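Re: Pick cell drifting, hoses or clamps?

jmarciniak wrote:
Finally got the bin cell on the Magesa bench repeatable! I'd been re-teaching the pick heights every morning and blaming the gripper. Turned out the bins were creeping. I put a bar clamp on each side, re-zeroed, ran 200 cycles and the offsets stayed put. So pleased with this thing!!

Bheki N wrote:
Nice! Did you check the finger joints too? Mine got sloppy after a summer of picks, and a bit of play looks just like a moving bin.

jmarciniak wrote:
Yep, went over every linkage with a light. No play I could feel. I wipe them down every 100 cycles now.

furtado_m wrote:
I'd still bolt the bins. Clamps back off with vibration, seen it plenty on our Pundard cell.

jmarciniak wrote:
Could be, but I swap bins a lot and I love how quick this is :) Hoses are next, I want them looped with enough slack that the wrist can turn all the way. Current state, arm over the near bin: 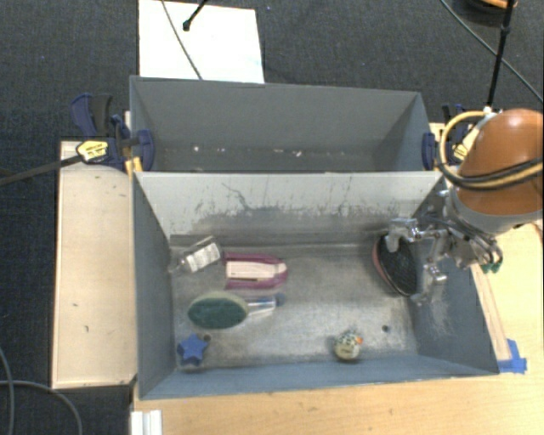 Hubert: put a paint mark across each clamp bar and jaw, then you'll see at a glance if Marlene is right. I'd leave the hoses alone until you've run the wrist to both limits by hand.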